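How to Hang a Wooden Panel by Its Keyhole Slot

By Elif Naz Güneş

I learned this work slowly and with many extra holes in my walls, so I write the steps the way I wanted to read them when I started. The method is for any wooden board, tray or small shelf that hangs on a screw head by a slot in its back. You do not need much experience. You need one free hour and some patience with the pencil.

What you need

A screwdriver, a pencil, a small spirit level, masking tape, a sheet of plain paper bigger than your board, and one screw with a wall plug. If your wall is plaster or brick you also need a drill. I use the Eteck screws from the shop on Lullerside because the head is flat underneath, but any screw with a flat underside is good. Please do not use a screw with a cone under the head. It pushes the board forward and the board never sits quiet.

Before you start

Clear a table and put down something clean and smooth. Wipe it first with your hand, also in the corners. One grain of sand can make a long scratch, and on an oiled surface you will see it every evening when the lamp is on.
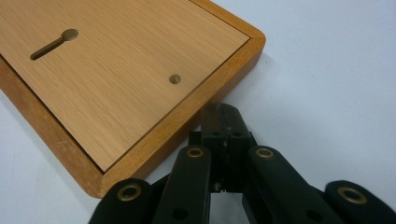

The most important thing to understand is the shape of the slot. A keyhole slot has a round end, where the screw head goes in, and a narrow channel, where the neck of the screw travels. When the board is hanging, the round end must be at the bottom and the channel must go up from it, so that the weight pulls the board down on the screw. Turn your board on the table until the slot stands this way and write a small "up" on a piece of tape. My board has its slot in a pale panel with a darker raised border, and there is also one small round hole near the border, far from the slot. Do not use such a hole for hanging. It has no channel, so it cannot hold a screw head.

Step 1. Make a paper copy

Lay the paper over the board and hold it with tape. Rub the side of the pencil softly over the slot until its outline comes through. Mark the outside edges too, and write "top" on the paper. Now draw a small cross at the far end of the channel, in the middle. This cross is where the screw will be.

Step 2. Turn the paper

Many people forget this, and I forgot it two times. The slot is in the back, but you will look at the board from the front. Hold the paper against a window with the drawing toward the glass and copy the cross and the word "top" on the clean side. This clean side must face you when the paper is on the wall.

Step 3. Mark the wall

Tape the paper to the wall, put the level along the top edge, and go some steps back. Stay there a minute. Then press the pencil through the cross -- not too hard, only a point.

Step 4. Put in the screw

Drill, push in the plug and turn the screw until the head stands a little away from the wall. I leave a gap as thick as a coin and then adjust. For a light board I stay under 500 grams on one screw in plasterboard, and for brick I am less strict. My neighbor hung a tray of 2000 grams on one screw in brick and it is still there, but I would use two fixings.

Step 5. Hang and adjust

Hold the board with both hands and find the screw head with the round end of the slot. Let the board go down slowly. If it moves forward and back, take it off and turn the screw in by a quarter. If it does not want to slide, turn the screw out by the same amount. Usually I do this three or four times.

If the board turns to one side, put a small felt dot behind each lower corner. The felt also protects the paint.

After one day, lift the board a little and check that the screw has not become loose in the plug. I check again in October, when the heating starts and the wood in our house begins to move.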